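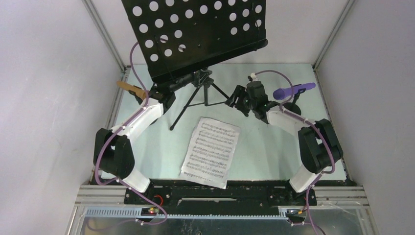 Black music stand, printed music and two microphones.

Sowerby Band Parts Collection: Interim Progress Report to the Brukmont Fund
Sowerby Music Library, April

1. Period and scope

The report covers the second period of the grant, from the completion of the shelf survey to the end of March. The grant pays for the cataloging, repair and rehousing of printed and manuscript parts for wind and brass band held at Sowerby. Purchase of new music and work on the orchestral sets are outside the grant and are not covered.

2. Cataloging

At the close of the period 2558 individual parts had been entered in the catalog. Each entry records title, composer, arranger, publisher, plate number where present, instrument, key, clef and condition grade. Conductor scores are entered as separate items and linked to the set.

The parts entered so far belong to 197 sets. Of these, 38 are incomplete. The most frequent gaps are second and third cornet, E-flat horn and percussion. Missing parts are now recorded in a dedicated field instead of the general notes, and a loan request for an incomplete set shows the gap before the set leaves the building.

Duplicate titles caused more delay than planned. Several marches were issued by two publishers under the same title with different instrumentation, and earlier staff had shelved these together. They have been separated by plate number. Where no plate number was printed, paper size and engraving style were compared, and the attribution is marked as uncertain in the record.

Transposed substitutes written by hand (treble clef baritone for bassoon, for instance) are kept with the set they were made for. They are flagged as non-original and do not count toward completeness.

3. Condition and repair

Condition is graded A to D. Grade D means the part cannot be lent. Most D grades result from pressure-sensitive tape, which has yellowed and bled through the staves, and from march-size cards trimmed too close to the first system.

Tape removal is going more slowly than the work plan assumed. The adhesive on the older cards needs a solvent test before each batch, and the workroom has one extraction hood. Thirteen sets remain in the repair queue. Torn folds are being mended with Japanese tissue and wheat starch paste. Rusted staples have been replaced with linen thread in all sets graded B or C.

4. Rehousing and storage

Acid-free folders in concert and march sizes were delivered by Plulteck in two shipments. The march-size folders in the first shipment were cut short along the spine and were exchanged at no charge to the grant. Shelving on the north wall has been moved away from the heating pipe. Relative humidity in the store is logged daily and stayed within the agreed band except during one boiler outage in February.

5. Loans

Lending resumed in March for sets graded A or B. The Fleda town band took the first set under the revised terms, which require a part-by-part check at issue and on return. The return checklist has been shortened to a single page following comments from the band.

6. Budget

Spending on materials is under the profile for the period. Spending on conservation hours is over it, for the reasons given in section 3. We request approval to move the unspent materials balance to conservation hours. The total grant is unchanged.

7. Next period

- Finish the repair queue
- Catalog the hymn tune books and loose carol sheets
- Ask neighboring libraries for copies of missing cornet and horn parts
- Publish the catalog for public search

The search page depends on the server upgrade at Brukmont. No date has been confirmed.

Related reports
Shelf Survey of the Sowerby Store: Summary
Condition Grades for Lent Parts, Revised
Terms of Loan for Bands and Schools
Brukmont Fund: Notes for Grant Holders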